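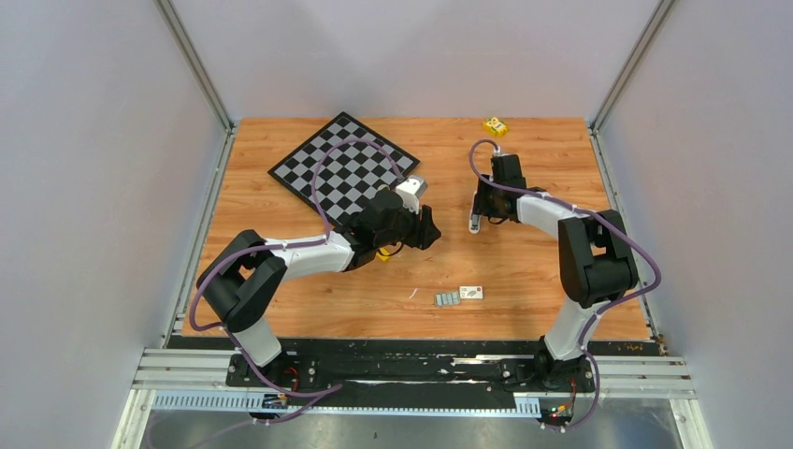 Both arms on the rail, checkerboard on the table.

December 28, 2025
Notebook entry, document reader work, Grititz crossing

Carried on with the false referrals. Background for anyone picking this up cold: first-line officers at Grititz have been sending travellers to secondary inspection on a "possible prior removal" flag, and secondary has been clearing too many of them. The flag comes from Haka, which compares the name, date of birth and document number from the passport reader against the removals list. The question is whether the reader is passing bad characters, Haka is matching too loosely, or both.

Log extract received from the port: 1,970 reads, all from the Skokberg desktop readers. Of these, 63 raised the flag and were later cleared by an officer in secondary. Genuine hits were taken out before the extract was sent, so nothing here says anything about the miss rate. That needs a separate request and will need sign-off from the port's legal side.

Personal data: names and numbers replaced with tokens before transfer, but character positions and the check digits kept. Enough for our purpose. The extract stays on the offline machine. Please do not copy it to the shared drive, even the summary table.

Reader side

Sorted the cleared flags by what differed between the printed line and what the reader passed on. Three groups.

The largest has no reading error at all. The machine-readable line was read correctly and all check digits pass. These go to the matching section below.

The second has a substitution in the name field. O for 0 does not occur, as the reader is told that names hold letters only. What does occur is K read where the filler character should be, nearly always on worn pages. A single filler between given names turned into K joins two names into one. The name field has no check digit of its own in this format, so nothing downstream notices.

The third is truncation. Long surnames fill the name field and the given name is reduced to a letter or two, or dropped. The reader is right to pass on what is printed. Haka then treats the missing given name as a wildcard, which I did not know until today and which the manual mentions only in a table footnote.

Repeated the filler error on the bench with our own specimen pages (the printed test set, no real documents). Clean pages: no errors. Pages rubbed along the lower edge with the abrasive block: K for filler turned up on several, and it was always the same pages on repeat reads. Turning the page slightly on the glass made no difference. Switching from visible to infrared capture cleared all but one. The port has infrared capture disabled on its readers. Reason not recorded in the configuration notes. I suspect read time.

Checked read time with infrared on. Every specimen came in below the 1,000 ms limit the port has set, though the readers here are newer than theirs and the comparison is weak. Would like one of the port units on our bench before recommending anything.

Also tried the Chevalier lamp on the bad pages to see whether the laminate itself was scattering light. Slight haze under oblique light on the rubbed ones, as expected. Did not pursue.

Matching side

Haka gives each comparison a score and flags anything over the threshold. The port runs it at the default. Two settings matter:

Name order. With "any order" on, surname and given name may swap. Sensible in principle, as older removal records were typed by hand and the order is not reliable. It also pairs up people who share two common names.

Date tolerance. Set to match on year alone where the removal record has no full date of birth. A good many of the older records have only a year. Combined with any-order names, this accounts for most of the first group.

Re-ran the extract with any-order names kept on, but with a year-only match made to count for less in the score. The cleared flags dropped a good deal. Not writing the figure down as a result yet, because with the genuine hits removed I could get to zero by switching the whole thing off and the table would look excellent. The test means nothing without known positives.

Split by firmware for completeness. Older firmware accounts for 578 of the reads. The K error appears on both versions. No reason to blame the update made in June, which was the theory at the port.

Note on wording. The screen text says "PRIOR REMOVAL - REFER". Officers reading that will take it as a finding, when it is a similarity score over a line. Maricica Crăciun raised this in her review of the interface and I agree with her. Suggested text: "Possible match to removal record - check identity". A fingerprint comparison in secondary settles it in any case, but the traveller has by then been told that the system shows a removal, and what they say in answer goes into the officer's notes. If a case is later charged as re-entry after removal, those notes are disclosed. The wording should be fixed whatever happens with the threshold.

Problems today

Specimen page with the long double surname has gone missing from the folder. Used the spare. If you have it, put it back in the sleeve, not loose in the drawer.

Haka licence dongle not recognised after restart. Moved to the rear port, fine since.

The clock on the offline machine is slow. Times in today's run files are therefore wrong but the order is right. Corrected after the last run.

To do

Ask Grititz for a set that includes confirmed hits, tokenised in the same way.
Ask why infrared capture is off and who switched it off.
Borrow one port reader, older firmware if they can spare it.
Query to the Haka support desk: can the missing given name be treated as "unknown" with a lower weight? The footnote implies yes, the settings screen has no such option.
Repeat rubbed-page test with a different abrasive. The block we have is coarser than pocket wear.
Send Maricica the wording note on its own, ahead of the rest.

Run files are under the reader folder, named by threshold. Ignore the ones ending in "b", wrong configuration loaded.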